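6.3 Checking the cell before a remote session

Demonstrations for the Tremis arm are given from the operator station with the Brurivlow hand controller. The simulated cell must match the layout sheet before any demonstration is stored. A demonstration recorded on a shifted deck will load and replay without an error message, and the fault is usually found only when the trained routine is run.

1. Start the Stemovo viewer and load the cell file.
2. Select Room view. Check that the arm stands upright on its pedestal and that the gripper is clear of the perforated deck.
3. Check that the plates and the gridded trays lie in their two separate rows, with a label beside each position.
4. Compare the labels with the layout sheet. Zoom in until the lettering can be read. Do not work from position alone.
5. Press Lock Layout. The lock symbol turns solid.

NOTE: If the symbol stays hollow, an item is overlapping its neighbour. Select Cell, then Resolve, and repeat step 3.

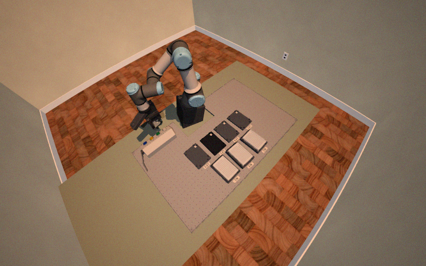
Page 99

6.4 Taking control of the arm

CAUTION: The arm follows the hand controller as soon as the clutch is pressed. Hold the controller still, with the grip pointing away from you, before you press it.

1. Set the speed scale to 4 per cent. Higher values are refused until the first demonstration of a session has been saved.
2. Press and hold the clutch.
3. Move the controller a short distance in each direction and confirm that the arm moves the same way. If left and right are exchanged, release the clutch and run Align (section 5.2).
4. Raise the gripper straight up to travel height. Do not cross the deck at working height. The long block at the deck edge stands close to where the gripper begins.
5. Release the clutch. The arm holds its position.

The clutch may be released at any time to bring your hand back to a comfortable position. Pauses made this way are removed from the stored path. Pauses made with the clutch held are kept, and the trained routine will reproduce them.

NOTE: If the link to the station is lost, the arm stops and the viewer shows code 2907. Discard the demonstration. Do not attempt to join two partial recordings.

6.5 Recording a demonstration

One demonstration covers one complete movement: approach, close, lift, transfer, lower, open, retreat. Record at least four demonstrations of each movement, with a slightly different approach in each.

1. Select the movement name from the Sandu task list. Names typed by hand are not accepted.
2. Press Record. Wait for the single tone.
3. Move above the target at travel height and turn the wrist until the fingers are square to the item.
4. Change to Gripper view.
5. Lower slowly. Stop when the finger tips are just above the item, correct any sideways error, and then continue.
6. Squeeze the trigger to close the fingers. Keep the pressure steady until the grip value stops changing.
7. Lift to travel height before moving sideways.
8. Lower at the destination, open the fingers fully and retreat straight up.
9. Press Record again to stop. Save or discard when asked.

CAUTION: Do not change views while lowering. The controller axes stay fixed to the room, but the picture turns with the wrist, and an operator who has just changed views will often push the wrong way. 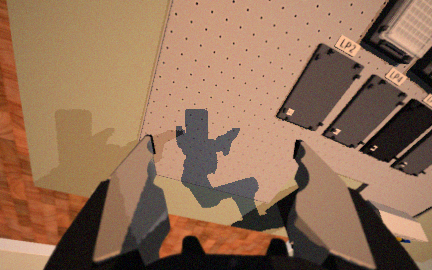
Sideways error is the most common reason for rejecting a demonstration, and most of it comes from judging height and position by the wrong cue. Use the two finger tips as the sight line and keep the target midway between them. The shadow of the arm must not be used for this purpose. It can lie across the perforated surface directly between the fingers, where it is easily taken for the point the gripper will reach, but its position depends on the light as well as on the arm. A second, softer shadow may fall to one side. If the shadows make the target hard to see, set Shadows to Off in the viewer menu. The setting affects the operator display only and is not written to the recording.

6.6 Reviewing and rejecting

Replay every demonstration at normal speed before it is added to the training set. Reject it if any of the following applies:

- the fingers touched a neighbouring item
- the gripper crossed the deck below travel height
- the item was gripped, released and gripped again
- the movement name does not match the item moved

Rejected demonstrations are kept in the Held folder for some 4 days and then deleted. To keep one for longer, copy it to the session archive and enter a reason in the notes field.

Section 6 revised March 15, 2025. Text: Oana Zamfir. Checked: Ovidiu Nistor.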